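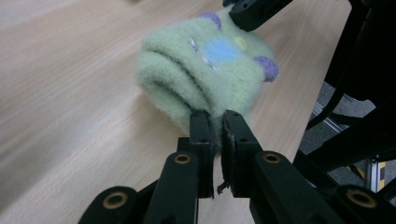
the green guy, on the table this morning

feltfumbler
Posted 5 July 2021
OK need opinions. Mint green felt creature, came out of a box of craft stuff from my aunt in Clollville. Two purple bumps, a blue patch, a little yellow-green dot, zigzag stitching in silvery thread. Ridges at one end like stacked rings. What is it?? And more important, how do I get the fuzz under control without wrecking it.

Ward De Haan
Caterpillar. Ridges = body segments. Done.

mossy_ottie
Not a caterpillar, where are the feet. I say monster. Zigzag is the mouth, dot is the eye, purple things are horns.

feltfumbler
one eye tho?

mossy_ottie
Monsters can have one eye. Thats half the point of monsters

Pui-shan Huang
Could be a sock pattern somebody gave up on and turned into a toy. I did that with 2 of mine. Rolled cuff, slit stitched shut, bits stuck on top. As for the fuzz - fabric shaver, lowest setting, and stay well away from the silver thread. Metallic catches and pulls right out.

Ward De Haan
Do NOT shave it. You thin the felt every time. Small sharp scissors, snip the long fibers, leave the rest. Took me 4 evenings on a bear but the bear looks great.

Pui-shan Huang
Four evenings lol. I've shaved plenty and they're fine. Thick wool can take it.

Ward De Haan
Ask me about the one I shaved bald in May

hegazyfan8
Has anybody tried the Hegazy needle thing? Poke the loose fibers back in instead of cutting. Slow but nothing gets removed. Go shallow around the blue patch or it'll pucker.

feltfumbler
Don't have one. Craft store in Willthorpe might. Is a regular felting needle ok?

hegazyfan8
yep, fine gauge, foam block under it. watch your fingers

mossy_ottie
Would leave it fuzzy myself. Fuzzy is the look.

feltfumbler
Going to try the needle on the underside first. If it goes bad I'm blaming hegazyfan8. Still not sold on caterpillar btw

Ward De Haan
It's a caterpillar.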